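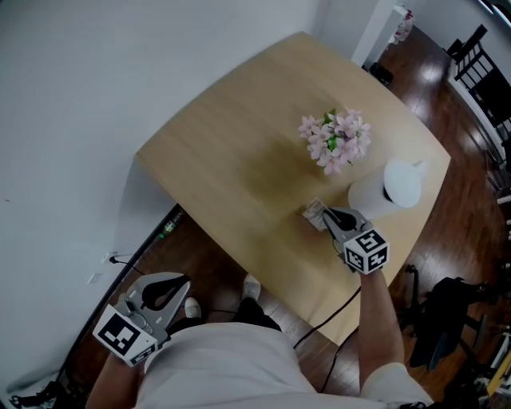

Small side tables in shared student housing collect objects faster than they are cleared, and the surface is usually judged untidy well before it is full. This project examined how a small set of everyday items can be arranged on such a table so that part of the top stays usable for a cup, a book or a plate. The test table has a pale oak-coloured top with a visible grain, and stands on a dark brown hardwood floor. The items included a bunch of artificial pink flowers with a few green leaves, a white cylindrical object with a tab at one side, and a small flat packet in a crinkled tan and white wrapper. In the arrangement shown, the flowers lie slightly right of centre, with the packet and the white object close by, which leaves the left part of the top clear. This grouping is referred to below as Layout B.

Background

The work was carried out by Thaddäus Schnyder and Johanna Marti for the second-year unit Domestic Interiors, in the front room of the Tusthorpe residence. An earlier student project at Floditz had looked at kitchen benches and concluded that residents tolerate a crowded bench if one continuous area is left open. We wanted to know if the same applied to a much smaller surface, and whether decorative items should be treated differently from items in daily use.

Method

Three layouts were defined. In Layout A the items were spaced evenly over the top. In Layout B they were grouped to the right, with the left side open. In Layout C they were placed along the far edge in a row. Each layout was set up by one of us and left in place for 2 days in ordinary use. Residents were told that a table was being studied but were not told what was being compared.

At the end of each period the table was checked for items added, items moved and items removed. A total of 12 residents then filled in a short sheet rating the table for tidiness and for ease of use. The sheet was adapted from the Lehner form used in the unit, with the questions on lighting left out. Open area was measured as the longest clear run along the grain, using a steel rule. A minimum of 200 mm was set as the working figure, this being enough for a dinner plate turned slightly or a paperback lying open.

Results

Layout A was rated tidy when first set up but did not hold. Residents put down keys, mail and a phone charger in the gaps between items, and by the end of the period no clear run met the minimum. Several sheets described the table as "full", although the number of items was the same as in the other layouts.

Layout B kept its open side for the whole period. Cups and books were put down there and taken away again. The grouped items were moved very little - the packet drifted towards the flowers, and the flowers were turned once. Tidiness ratings were slightly below those for Layout A on the first day and clearly above them at the end.

Layout C gave the longest clear run, but the row was disturbed often. Reaching the packet meant leaning over whatever had been put down in front, and two residents reported knocking the flowers when they did so. Ease of use was rated lowest of the three.

Discussion

The results agree in general with the Floditz findings. A single open area was respected, while several small gaps were filled. The position of the open area also mattered. In Layout C it lay between the user and the items, so that any use of the space blocked access to them.

The flowers behaved as a fixed point. Residents moved other things to suit them and seldom the reverse, even though they are light and have no need of water or sun. On a small top it may be better to place the decorative item first and group the remaining items against it. The colour of the top was not tested. A pale surface shows crumbs and ring marks less than a dark one in our experience, and this may have raised the tidiness scores for all layouts.

Limitations

Only one table was used, and the order of the layouts was not varied. Residents who had already seen Layout A may have scored the later layouts more generously. The side from which people approached was not recorded. The front room has one door, so most approached from the same direction, and a mirrored version of Layout B might give a different result.

Further work

A repeat at the Flarnville residence is planned for May, using a round table and a mirrored Layout B. The rating sheet will be shortened to one side of A4, and a line will be added for the direction of approach.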